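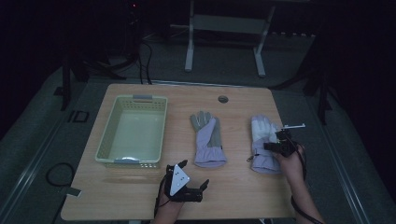 Janka Bartoš
Werkstattleiterin, Gartenhaus Billilcombe

Werkstattbuch, August, abends

Heute die Handschuhe. Zwei Tage lang habe ich das vor mir hergeschoben, weil der Schrank unter dem Fenster klemmte und Dalibor den Hobel mitgenommen hatte. Gegen 16 Uhr war die Tür wieder gängig, und ich konnte anfangen, das Fach auszuräumen.

Der Bestand war nach der Heckensaison über drei Stellen verteilt: Schrank, Haken neben der Spüle, Kiste im Flur. Zusammengehörige Paare lagen selten zusammen. Ich habe alles auf einen Haufen gelegt und dann paarweise auf den Holztisch geholt, Finger nach hinten, Stulpe zu mir. Auf diese Weise sieht man Länge und Daumenstellung sofort und muss nicht jedes Stück in die Hand nehmen. Der Korb steht links. Was geprüft ist, kommt hinein, alles andere bleibt draußen.

Das graue Paar mit den fliederfarbenen Rücken hat mich länger beschäftigt als der Rest. Auf dem Tisch wirkt der rechte deutlich heller als der linke, die Finger fast weißlich, die Stulpe blass. Der linke ist an Fingern und Handfläche mittelgrau. Ich hatte zuerst den Verdacht, dass zwei verschiedene Paare vermischt wurden, und habe deshalb beide Stulpen nachgemessen und die Nähte verglichen. Breite gleich, Stichlänge gleich, Futter gleich. Ich führe sie weiter als ein Paar. Den Farbunterschied trage ich als Bemerkung ein und prüfe ihn morgen bei Tageslicht, das Licht am Tisch war am Abend zu schwach für ein Urteil.

An der Stulpe des helleren hängt links ein kleines dunkles Teil. Lasche oder Zipper, die Funktion ist mir nicht klar. Ich habe es drangelassen. Sheyla kennt das Modell besser, sie hat die letzten bestellt.

Prüfablauf, damit ich ihn im Herbst nicht neu erfinde:
Stulpe öffnen, umstülpen bis zum Daumenansatz, Erde ausklopfen.
Fingerkuppen einzeln gegen den Daumen drücken, auf harte Stellen achten.
Naht zwischen Daumen und Zeigefinger auseinanderziehen. Dort reißt es zuerst.
Zurückstülpen, flach streichen, in den Korb.
Umgestülpt einlagern ist verboten, auch wenn Erick das anders sieht.

Zum Korb selbst. Hellgrün, flach, oben offen, Lochreihen in den Seitenwänden, je ein grauer Griffeinsatz an den beiden langen Seiten. Ich habe ihn im Juni aus der Küche geholt und bisher nicht zurückgegeben. Für Handschuhe ist er besser geeignet als die alte Blechkiste, in der sich unten die Feuchtigkeit hielt. Nachteil: Er ist zu flach für die langen Rosenhandschuhe. Die müssten geknickt liegen, und ein Knick in der Stulpe bleibt. Diese kommen also weiter an den Haken. Der Boden ist glatt, feiner Sand rutscht beim Kippen heraus. Einmal im Monat auswischen genügt.

Zur Anordnung im Korb habe ich zwei Varianten versucht. Variante eins: Paare flach übereinander, Finger abwechselnd nach links und rechts. Passt gut hinein, aber wer das unterste Paar will, wühlt. Variante zwei: Paare ineinandergesteckt und hochkant gestellt wie Karteikarten. Geht nur, wenn der Korb fast voll ist, sonst kippt die Reihe um. Ich bleibe vorläufig bei eins. Die kleinen Größen kommen an die Griffseite, die zum Raum zeigt, die großen nach hinten.

Juraj war kurz da und wollte wissen, ob man das Wildlederartige waschen darf. Meine Antwort: von Hand, lauwarm, keine Maschine, nicht auf die Heizung. Bei den Paaren von Utach ist es einmal schiefgegangen, die waren nach dem Trocknen so steif, dass man sie an die Wand hätte lehnen können. Damals haben wir 7 Paar weggeworfen. Seitdem wird gebürstet. Für die Stoffrücken nehme ich einen feuchten Lappen und gehe immer von der Stulpe zu den Fingern.

Aussortiert habe ich heute vier einzelne Linke und einen Rechten mit offener Kuppe. Dass die Linken übrig bleiben, ist jedes Jahr so. Die Rechten verschleißen an der Schere. Ich hebe zwei davon als Flickmaterial auf, der Rest geht in den Sack für die Restestoffe. Janko aus dem Nachbarhaus wollte welche zum Ofenreinigen, ich frage ihn noch.

Bestellung: Größe 8 fehlt, Größe 9 reicht bis zum Frühjahr. Das Angebot von Jinent liegt seit zwei Wochen auf dem Schreibtisch, Mindestmenge 300 Stück. Völlig unbrauchbar für uns. Ich schreibe morgen an Radu und frage nach kleineren Gebinden, Stulpe mindestens so breit wie bei den fliederfarbenen. Enge Bündchen werden hier nicht getragen, das wissen wir seit dem letzten Versuch. Die Leute ziehen sie über die Ärmel, bekommen sie mit der zweiten Hand nicht mehr hoch und lassen sie dann liegen.

Der Tisch braucht bald Öl. Die abgerundeten Ecken sind in Ordnung, die Fläche fühlt sich an der vorderen Kante rau an, wo ständig Ärmel und Werkzeug darüberschleifen. Erst mit feinem Papier in Faserrichtung, dann dünn auftragen, nach einer Viertelstunde abnehmen. Das geht nur an einem Abend, an dem am nächsten Vormittag keine Gruppe kommt. Dalibor soll das in den Plan schreiben, und den Hobel soll er bei der Gelegenheit zurückbringen.

Noch offen:
Schild für den Korb, wasserfester Stift, Größen draufschreiben.
Haken neben der Spüle tiefer setzen, Sheyla kommt nicht heran.
Fliederfarbenes Paar am Fenster vergleichen.
Zweiten Korb besorgen, gleiche Länge, höhere Wand. Den flachen bekommt die Küche dann wieder.

Kurz nach sieben Schluss gemacht. Fenster gekippt, Schranktür geht weiterhin leicht.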